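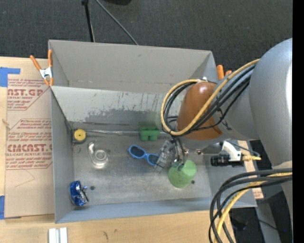

首页 > 生活与金钱 > 人物访谈

搜索本站 请输入关键词 搜索

在杂货店里印自己的钱:和卡拉·查韦斯(Karla Chávez)聊穆斯托拉

2023-02-03

77 次分享 13 条评论

我到塞尔库迪耶(Serkudier)的时候钱包里一张穆斯托拉(Mustora)都没有,下车第一件事就是想买杯热咖啡。咖啡馆的姑娘收了我的欧元,找零的时候问了一句:“要硬币还是要穆斯托拉?”我当然要穆斯托拉!于是手里多了一张浅绿色的纸票,比欧元纸币短一截,正面画着镇上的石桥,背面是一只长得很不耐烦的鹅。

后来我才知道,那只鹅是卡拉·查韦斯坚持要放上去的。

“设计稿上原来是麦穗,”她说,“全世界的钱上都有麦穗。我们这儿根本不种麦子,我们这儿有鹅,而且脾气都很坏。”

卡拉经营着比利亚洛沃斯(Villalobos)杂货店,店就在桥头往上走一点的斜坡上,门口堆着土豆和柴火,门一推就响铃。穆斯托拉是她跟几个店主一起办起来的,到现在已经十一年。它只在塞尔库迪耶和周边几个村子里能用,一张换一欧元,拿到银行去没人认,拿到镇上的理发店、面包房、自行车铺,大家都认。我们在她店铺后面的小厨房里谈了整整一个下午,中间她起来接待顾客无数次,有一次回来手上还拎着半块奶酪,切了一大块给我。

我先问她,怎么会想到要自己印钱。

“说出来不太体面,”她笑得很大声,“是为了一笔欠账。有个冬天,做屋顶的师傅欠我的菜钱,我欠面包房的面粉钱,面包房欠师傅修屋顶的钱。三家都没有现金,三家都不好意思开口。后来有天晚上大家喝了点酒,把账摊开来一对,几乎全抵掉了。我那天晚上回家睡不着,一直在想,我们明明谁都没缺什么东西,缺的就是一张能传来传去的纸。”

那张纸最早真的就是一张纸。她从收银机旁边的抽屉里翻出来给我看,是从账本上裁下来的,写着“凭此条可在比利亚洛沃斯取价值五欧元的货物”,下面是她的签名,再下面有一圈咖啡杯底印。条子在镇上转了一圈,回到她手里的时候背面已经有好几个人的名字。她说看见那些名字的时候高兴坏了,“像收到一封写给全镇的信”。

正式的票子是埃夫贝里(Evberg)印刷所印的。那家印刷所平时做葡萄酒标签和婚礼请柬,老板第一次听说要印钱,当场把电话挂了。

“他以为我是骗子!”卡拉说,“我只好开车过去,带着一箱橘子。我跟他解释,法律上这叫代金券,有发行人,有兑换规则,有到期日,背后每一张都对应着存起来的一欧元。他听完问我能不能烫金。我说烫金太贵。他说那至少让我用好一点的纸。所以现在这个纸是他挑的,你摸摸看,有一点棉的感觉,放在裤子口袋里洗一遍都不会烂。这一点我们有很多不情愿的证据。”

第一批只印了一欧元、五欧元和十欧元三种面值。后来有人提出要二十的,争了好久没有通过,反对的人觉得面额一大,票子就会躺在抽屉里。卡拉是反对派里最起劲的一个。她对“躺在抽屉里的钱”有一种近乎私人恩怨的态度,谈到这里语速明显加快。

“你给我一张五块的穆斯托拉,我不能拿它去付电费,也不能拿它去外地度假,那我怎么办?我去剪头发。理发师怎么办?她去买面包。面包房怎么办?他们来我这儿买鸡蛋。同一张票子一个星期里我能见到两回,有一张角上被小孩画了胡子,我给那只鹅数过,它来我店里来得比我姐姐还勤。”

目前愿意收穆斯托拉的商家有三十五家。最让她得意的是牙医,谈了很多年才谈下来;最让她惋惜的是加油站,加油站的货款全部要付给外面的公司,收进来的票子花不出去,试了一阵只好退出。

“我不怪他们。一家店能不能收,要看它的钱往哪里走。钱往外走得多的,我劝他们少收一点,设个上限。收多了,心里慌,心里一慌就会跟顾客说今天不收。顾客听见一次‘今天不收’,下回就不带了。”

我问她有没有真正慌过的时候。她想了想,说有,第三年。

那一年有传言说兑换要停,原因是有人看见存准备金的账户换了银行。其实只是原来那家支行关门了。可是那几天,来换回欧元的人从杂货店门口一直排到桥边,有人连票子带饼干盒一起抱来。

“我站在柜台后面,腿是软的,脸上还得笑。谁来都换,一张一张地换,换到柜台里没有零钱,我就跑去隔壁借。有个老先生换完了,在门口站了一会儿,又走回来,说既然真的能换,那他就不换了,让我把票子再给他。我差点扑上去亲他。第二天队就没有了。”

从那以后,账户余额每个月都写在店门口的小黑板上,旁边是流通在外的票子总额,两个数字必须对得上。我出门时特意去看了,数字写得很大,下面还有一行“今日有韭葱”。

穆斯托拉也有一个不太讨喜的规定:每张票子都有到期日,过期要到发行点换新的,换的时候扣百分之二。扣下来的钱归镇上的小额基金,去年用来给小学图书角买了书架,还修了足球场的排水沟。这条规定每年开会都有人骂。

“骂得有道理啊,”卡拉说,“钱放着放着就变少了,谁喜欢?我妈妈七十七岁,她从第一年骂到现在,骂完把票子全花在花苗上。你看,效果就是这样出来的。”

她并不觉得这套东西能搬到随便哪个地方。常有外地的人写信来要“方案”,她每封都回,回得很长,可是往往第一句就泼冷水:先去数一数镇上有几家店互相买东西。要是店家的货全从仓库运来,顾客下了班全去高速路旁边的大卖场,票子印得再漂亮也走不动。她建议别人先做一本欠账簿,做半年,看看里面的账能不能绕成圈。

“能绕成圈,再谈印刷。绕不成圈,就先请大家吃饭,吃饭比印钱便宜。”

说到手机支付,我本以为她会反感,结果她兴致更高了。有年轻人做了一个简单的程序,可以扫码转穆斯托拉,今年三月开始在几家店试用。她拿出手机给我演示,第一次没扫上,第二次把一欧元转给了店里的另一部手机,叮的一声,她自己先鼓起掌来。

“我喜欢得很!农场那边的人送货来,手上都是泥,掏纸票确实不方便。不过纸的不会停。我们有一批老顾客,不带手机出门的,还有小孩。你知道小孩第一次拿着自己的一张穆斯托拉来买东西是什么样子吗?他们会把它铺平在柜台上,两只手按着,好像它会飞走。我收这种钱的时候都特别郑重,还要说谢谢先生、谢谢女士。”

她还跟我讲了税。镇上很多人一开始以为收穆斯托拉就不用报税,她为此在文化室办过好几次说明会,投影仪坏了就用粉笔讲。“一张穆斯托拉就是一欧元的营业额,增值税照交,交的时候用欧元,一分都不少。我跟他们说,谁要是想靠这个逃税,请去玩大富翁。”会计们起初很头疼,后来定了一个统一的记账办法,单独开一个科目,月底并进去,也就没有人再抱怨了。

假票呢?有过一次,她说,是用家里的彩色打印机印的,鹅的颜色发紫。那张票子现在压在收银机的玻璃板下面,她舍不得扔。

“他还把石桥印反了。我一直盼着他再来,我想问问他,费那么大劲,为什么只印一张一欧元的。”

天快黑的时候店里忙起来,我们的谈话就断断续续地移到了柜台边上。一位女士买了洋葱和灯泡,一半付欧元一半付穆斯托拉,卡拉算得飞快,嘴里还在回答我关于汇率的问题(没有汇率,永远一比一,她说有人提议过给个折扣吸引新用户,被她否了,“打折的钱,大家会觉得它就值那么点”)。接着进来的是面包房的学徒,来拿订好的鸡蛋,递过来一叠浅绿色的票子。卡拉一张张翻过去,忽然举起一张冲我晃。

是那张画了胡子的鹅。

我请她卖给我留个纪念,我出十欧元。她把票子放进抽屉,很干脆地拒绝了,说这张明天还要去理发店。她另外给我换了几张新的,提醒我年底之前一定要花掉,火车站对面那家书店也收,晚上七点关门,我现在走过去还来得及。

我买了一本讲当地水鸟的旧书,找回来两张穆斯托拉和几个硬币。

评论(13) 分享(77)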